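Geraghty Adds Microwave Corners to Shared Break Rooms

Sugared donuts, square plates and a simple dial oven are part of a small-kitchen program opening to tenants this week

FOR IMMEDIATE RELEASE
Sun 3 May

Geraghty, the property services company, today announced the opening of self-service warming corners in the shared break rooms of two office buildings, Evard House and the Renitz Building. Each corner provides a countertop microwave oven, a table at standing height for tenants who wish to stay and eat, and a daily delivery of baked goods from the Jondis bakery.

The program responds to a survey of building tenants carried out in January. Of the 179 people who replied, most asked for a place to warm food brought from home or bought nearby. Many added that the existing kitchens were too far from their desks to be of use during a short break.

"Our tenants did not ask for a restaurant," said Dong-geon Hong, Director of Tenant Services at Geraghty. "They asked for a clean table, a plate and an oven that anyone can work without reading a manual. We have tried to give them that, and to do it well."
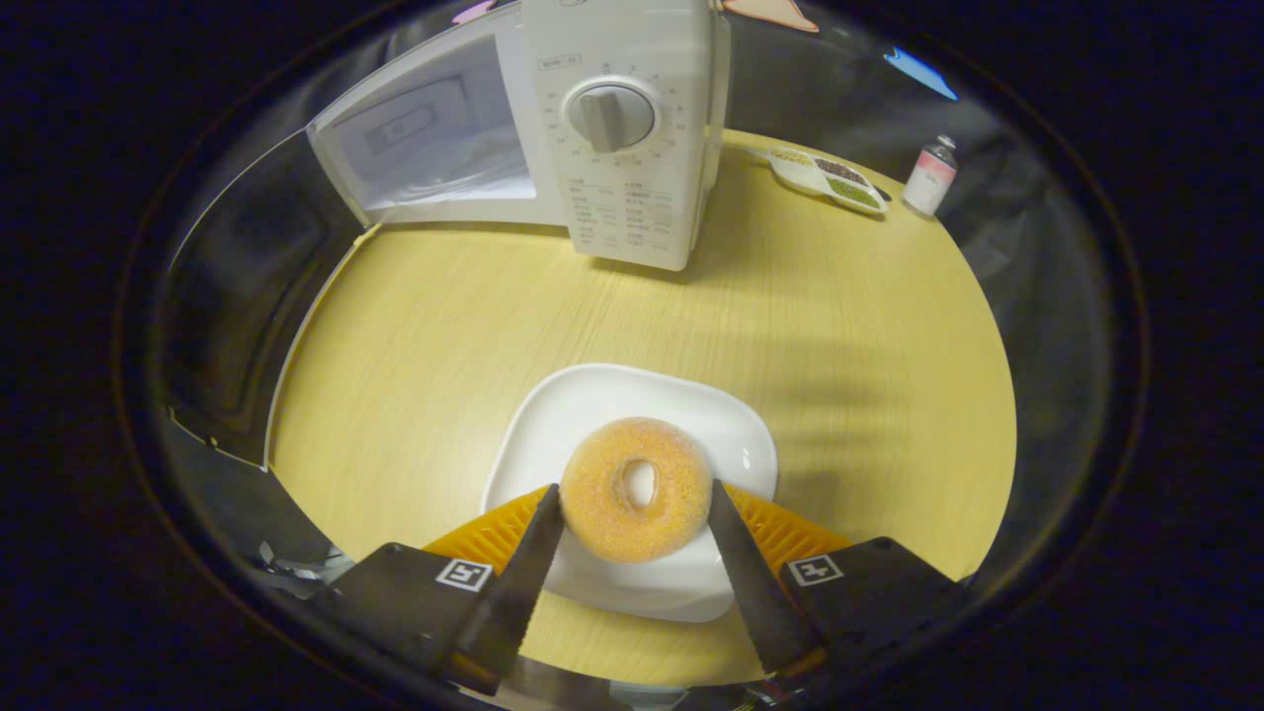 Jondis will supply six kinds of baked goods each weekday morning, among them a sugared ring donut, a plain roll and a cheese biscuit. The bakery recommends a very short warming time for sugared items, as the coating melts quickly. A card listing suggested times will be kept beside each oven, and tenants are asked to put the food on a plate before warming it.

Geraghty chose ovens with a turning dial after a trial period in which tenants used both dial and push-button models. Those who took part in the trial found the dial quicker to learn – a point of some weight in rooms used by visitors as well as regular staff. Light-colored tables were selected to brighten interior rooms that receive little daylight, and because crumbs and spills are easy to see and wipe away.

The tables will be cleaned twice each working day. Tenants are asked to leave the oven door open for a few minutes after warming soups or other moist dishes, and to return plates to the rack by the sink.
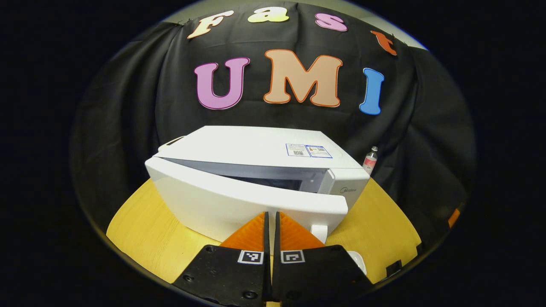 Access and Opening Hours

The warming corners are open to all tenants and their guests during normal building hours. No booking is needed. Baked goods will be on sale from the start of the working day until the morning delivery is gone, and may be paid for by card at the reception desk.

Tenants with food allergies should consult the ingredient sheets supplied by Jondis, copies of which are held at both reception desks. Food containing nuts will be wrapped and stored apart from other items.

Geraghty has set aside 1000 free baked items for the opening period. Each tenant may claim one by showing a building pass. The company will review use of the corners at the end of the summer and will then decide whether to extend the program to its other properties. Comments may be left at reception or sent to the Tenant Services office.

About Geraghty

Geraghty manages office buildings and shared workspaces on behalf of their owners. Its services include reception, cleaning, building maintenance and tenant support.

Media Contact
Dong-geon Hong
Director of Tenant Services, Geraghty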